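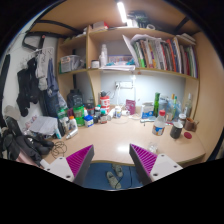
Escrivaninha embutida Hurus, com prateleiras e luz

Há móveis que a gente compra pela foto e móveis que a gente compra depois de perder a chave de casa pela terceira vez no meio da própria mesa. A Hurus é do segundo tipo! Eu uso a minha todos os dias e já digo logo: ela não fica arrumada sozinha. Tem dia em que o tampo some debaixo de garrafa, caneca, caderno e mochila, e mesmo assim sobra um canto para trabalhar.

O conjunto vem com tampo de madeira clara, as laterais que formam o nicho e a parte de cima com prateleiras. É tudo no mesmo tom, bem clarinho, e isso ajuda muito em quarto pequeno (o meu é minúsculo, e com móvel escuro parecia uma caverna). A superfície é lisa e limpa fácil: pano úmido, uma gota de detergente neutro e pronto. Marca de caneca sai no mesmo dia. No dia seguinte já dá mais trabalho, falo por experiência própria. 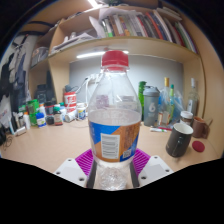 Elínborg Þrastardóttir
Responsável pela linha de escritório, loja Jutthorpe

Uma pergunta que recebo muito é se a prateleira aguenta livro de verdade. Aguenta! A minha tem uma fileira de livros e pastas, com uns papéis jogados por cima que eu prometo organizar desde março. O que eu recomendo é um aparador no fim da fileira, porque os livros vão tombando para o lado quando você tira um do meio. O aparador não vem no conjunto, mas temos o da Kragh na página de acessórios e ele encaixa direitinho.

Os compartimentos abertos são ótimos para papelada, só que aberto é aberto: tudo o que você enfiar ali vai ficar à mostra. Se isso incomoda, uma caixinha de papelão já resolve – nem precisa ser bonita.

Agora a luz, que é a minha parte preferida. O tubo fica preso debaixo da prateleira, comprido, e ilumina a parede e o tampo sem bater no olho de quem está sentado. Para ler rótulo de letra miúda, conferir nota fiscal ou passar linha na agulha, é uma maravilha. Quem já tem luminária de mesa pode manter as duas, eu mantenho.

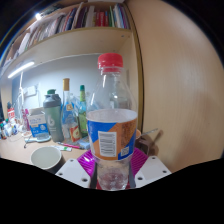 Só não esqueça de ver onde fica a tomada antes de montar. O fundo do nicho é aberto, quer dizer, a parede fica exposta, e dá para deixar tomada ou régua de energia ali na altura do meio, longe do tampo. Eu acho bem melhor do que régua no chão, ainda mais para quem, como eu, vive com garrafa d'água perto do computador.

Sobre a montagem: são 39 parafusos, todos no saquinho, e 11 buchas para a parede. Separe tudo antes numa tampa ou num pratinho. Duas pessoas montam numa tarde, com pausa para o café. Uma pessoa sozinha também monta, mas vai sofrer na hora de levantar as prateleiras.

Para proteger o tampo, a cera Drustix é a que eu passo na minha. Camada fina, espera 20 minutos, lustra com pano seco. Não exagere na quantidade, senão fica grudento.

O prazo de entrega é de 20 dias e a troca do tubo de luz a gente faz na loja mesmo. Ficou com dúvida de medida? Mande uma foto do canto onde vai o móvel, com uma trena aparecendo, que eu respondo.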